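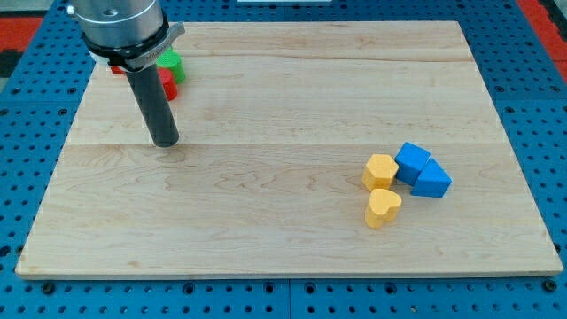 Chukwuemeka Ajayi has maintained Oltis, an open source message broker for small connected devices, for five years. In August the project leaves his personal account and moves to Lekell, a nonprofit that looks after a handful of similar codebases.

"I was the only person who could cut a release," he says. "If I went on vacation, fixes waited until I got home."

Oltis began as a weekend replacement for a broker that used too much memory on the gateways he was installing for a water utility in Gurkcombe. The first version handled 17 devices. A single gateway now handles over 300, most of them sending a short reading and going back to sleep.

The move changes little for people running it. The license stays the same, and so does the wire format. Contributors will have to sign off on each commit, and two maintainers will need to approve anything that touches the storage layer. Ajayi expects some grumbling about that.

"The storage code is where we have lost people's data - twice," he says. "I approved both of those patches myself, late at night."

He is less sure about the client libraries. The C client is in good shape, but the Python one, called Adeyemi after his grandmother, has open bugs going back to its first release. He would like someone else to take it on.

"I don't write much Python anymore. I can review it, slowly."

The next release will drop support for the old config file. A conversion script is already in the main branch.

Last updated: July 2018

This site uses cookies. By continuing to browse you agree to our use of cookies.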